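首页 > 告别厅设备 > 信息显示 > Warkik

Warkik 电子墨水讣告显示牌

制造商:Bromar
配套软件:Wirkov 讣告排版程序
页面更新:2018年1月16日
供货状态:有货,底座需单独下单

产品概述

Warkik 是供殡仪馆、告别厅和教堂入口使用的单面讣告显示牌,用于显示逝者姓名、生卒日期、遗像、生平摘要、仪式时间及安葬地点。显示部分采用黑白电子墨水屏,本身不发光,依靠环境照明阅读。画面写入后不再耗电,断电时保留最后一次写入的内容。

显示牌按竖幅使用设计。横幅安装在机械上可行,但 Wirkov 自带的讣告版式全部为竖幅,横幅版式须由用户自行制作。

设备不含扬声器,不播放视频,也不支持触摸操作。需要在告别厅内循环播放家庭照片的用户,请参阅本站“追思影像播放”分类。 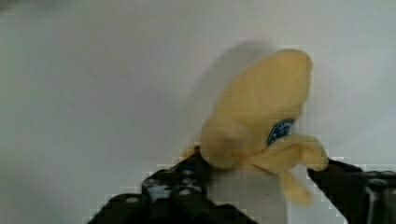
软质黄色香蕉玩具,中部贴有蓝色圆形小标签。

技术规格

显示类型:反射式电子墨水,黑白,灰阶用于遗像
显示方向:竖幅(默认),横幅(需自制版式)
整机重量:2,771 克,不含底座和挂架
边框厚度:20 毫米
内部存储:8 GB,其中一部分由系统占用
数据接口:USB 接口,有线网络接口
供电:外接电源适配器或内置电池
电池:可更换,共两组,可逐组拆换
外壳:铝质边框,背板喷涂哑光黑
前面板:防眩光处理,不可由用户拆卸
安装方式:壁挂、桌面支架、落地底座
使用环境:室内

未列出的参数请向技术部索取数据表。本页数值以出厂配置为准,早期批次的背板开孔位置不同,订购挂架前应核对机身标签上的批次代码。

显示内容与版式

每份讣告在系统中为一条记录。记录由下列字段组成:

姓名。分为姓、名、中间名、婚前姓和常用称呼。婚前姓默认以括号形式排在名与夫姓之间,可关闭。中文姓名不拆分,整体填入“姓名”字段。

生卒日期与地点。日期可只填年份。地点字段不做格式校验,医院、市镇、省份均可写入同一行。出生地与去世地分别存储,版式中可只显示其中一项。

亲属。按“先逝亲属”和“在世亲属”两组录入,每组内部可调整次序。程序不会自动判断亲属关系的先后。继亲、养亲和未婚伴侣使用自由文本,不设固定选项,各家庭的称谓习惯差别较大。

生平摘要。正文区。超过版面容量时,程序提示溢出的行数,但不会自动缩小字号。操作人员应删减文字,或改用双页版式。

仪式信息。包括守灵、告别式、宗教仪式和安葬四类,每类含时间、地点和备注。未填写的类别不占版面。

捐赠说明。家属谢绝鲜花而建议向某机构捐款时使用。此字段排在版面最末。

遗像。导入后转换为灰阶。转换前可调整裁切范围和对比度。背景杂乱的照片建议先做裁切,灰阶转换后人物与背景容易粘连。转换结果与在电脑屏幕上看到的效果有差异,正式使用前应在显示牌上试显一次。

双页版式在两个页面之间按设定间隔切换。切换时屏幕有短暂的黑白翻转,属于电子墨水屏的正常刷新过程。守灵期间如需保持画面静止,请使用单页版式。

字体

出厂预装一套衬线字体、一套无衬线字体和一套宋体。三套字体均含法语重音字符,例如 Réjean 中的 é 可正常显示。宋体字库覆盖常用简体字和繁体字,姓名中的生僻字若不在字库内,版面上显示为空心方框,此时可在 Wirkov 中以图片方式插入该字。

用户可自行导入字体。导入前请确认字体授权允许在嵌入式设备上使用。导入字体占用内部存储空间,与讣告记录共用同一分区。

数据传输

有线网络方式:显示牌与安装 Wirkov 的电脑处于同一网段,在程序中选择目标设备后发送。同一条记录可同时发送至多台显示牌,例如正门一台、告别厅门口一台。发送完成后,程序列出各台设备返回的确认状态。

USB 方式:在 Wirkov 中将记录导出至存储设备,插入显示牌后按背板按钮读取。存储设备中如有多条记录,显示牌按文件名次序读取第一条,其余忽略。建议每次只导出一条。

两种方式写入的数据格式相同。USB 写入的优先级高于网络写入,插入存储设备期间,网络发送请求会被拒绝并返回占用提示。

定时显示

记录可附带开始和结束时间。到达开始时间时,显示牌切换至该记录。到达结束时间后,显示牌切换至待机画面。待机画面可设为空白、机构名称或厅室名称。

同一厅室在一天内安排多场仪式时,应为每条记录分别设定起止时间。两条记录时间重叠时,后写入者优先。程序在发送时会提示重叠,但不会阻止发送。

定时功能依赖机内时钟。更换全部电池且未接适配器时,时钟停走,重新通电后须校时。逐组更换电池不影响时钟。

供电与电池

接适配器时,电池处于浮充状态。拔下适配器后由电池供电,仅在刷新画面和接收数据时有明显耗电。启用网络待命会增加耗电,移动使用时建议关闭网络,改用 USB 写入。

电量低于保护值时,显示牌停止接收新记录,现有画面保留。此状态下背板指示灯熄灭,操作人员可能误认为设备仍在正常工作,因为画面没有变化。每场仪式前应查看指示灯,不应以画面是否存在判断供电状态。

电池更换步骤:

1. 将显示牌正面朝下置于软布上,台面应平整,无突出物。
2. 用随附工具松开背板电池盖的螺钉。螺钉带防脱垫圈,不必取下。
3. 取出第一组电池,装入新电池,确认卡扣到位。
4. 等待指示灯恢复常亮。
5. 以同样方法更换第二组。
6. 合上电池盖,拧紧螺钉。不得使用电动工具。
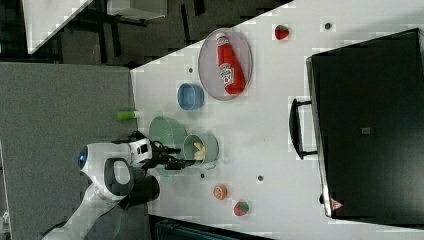 安装附件

Lavoie 落地底座。钢质,配重式,带调平脚。适合正门和走廊。底座与显示牌之间采用插入式连接,插入后须锁紧侧面旋钮。铺设厚地毯的厅室,应在调平后再次检查垂直度。

Lavoie 桌面支架。用于签名簿桌或接待台。支架后倾角度固定,不可调节。支架底部有防滑垫,桌面铺有台布时防滑效果下降,建议将台布压在支架下方之外,或改用落地底座。

壁挂架。随机附送,不含墙面锚固件。锚固件应按墙体材料选配。挂架上下方向有标记,装反后显示牌无法锁定。

防护罩。用于门廊等有遮蔽的半户外位置。防护罩不能使显示牌达到户外使用等级,雨雪可直接到达的位置不得安装。

清洁与维护

前面板用微湿的无绒布擦拭,之后用干布擦干。不得使用含氨或含酒精的清洁剂,防眩光层会受损。花粉附着较多时先用软毛刷清除,再行擦拭。烛台与香炉应与显示牌保持距离,蜡滴和香灰不得用刮片清除。

长期不用时,应先写入空白画面,再关机存放。存放环境应干燥,避免阳光直射。长期显示同一画面后可能出现轻微残影,执行一次全屏刷新即可减轻,菜单路径为“设备—显示—全屏刷新”。

记录的保留与删除

显示牌在内部存储中保留已写入的记录,直至手动删除或存储空间不足。空间不足时,最早的记录先被删除。对逝者及家属信息有保存期限要求的机构,应在 Wirkov 中启用“结束后删除”选项,该选项默认关闭。

删除操作只影响显示牌,电脑端的记录须另行删除。设备送修前建议先清空记录,维修部门不负责数据备份。

常见故障

画面局部未更新:执行全屏刷新。如仍存在,记录故障区域的位置并联系技术部。

无法发送:检查显示牌与电脑是否在同一网段,检查是否仍插有存储设备。

日期格式错误:日期格式由 Wirkov 的语言设置决定,与电脑系统的区域设置无关。更改语言后,已有记录须重新保存一次。

姓名换行位置不当:在姓名字段中使用不换行空格。双名和复姓常见此问题。

遗像过暗:在 Wirkov 中提高中间调后重新发送,不宜只调对比度。

固件

二月将发布固件更新,内容为修正双页版式下结束时间延后生效的问题,并增加待机画面的竖排文字选项。更新通过 USB 或网络进行,过程中须接适配器。更新不会清除讣告记录,但会清除自行导入的字体,更新后须重新导入。

供货内容

显示牌主机
电池两组(已装入)
电源适配器及电源线
壁挂架
电池盖工具
快速安装说明,中文、英文和法文

Wirkov 安装程序凭机身序列号下载,不随机附送光盘。

订购说明

交货期为下单后约 20 个工作日,含出厂老化测试。订购 8 台以上时可由工厂统一预置机构名称和待机画面,下单时请附文字稿及所用字体名称。底座、支架和防护罩与主机分箱发运,可能不在同一日到达。

保修范围包括显示屏、主板和适配器。电池、前面板划伤及因清洁剂造成的涂层损坏不在保修范围内。退货须保留原包装,拆装过背板的设备不接受退货。

技术联系人:Réjean Hiebert,Bromar 技术部。来函请注明序列号、批次代码和固件版本。

相关产品

Lavoie 落地底座
Lavoie 桌面支架
Warkik 防护罩
Warkik 备用电池组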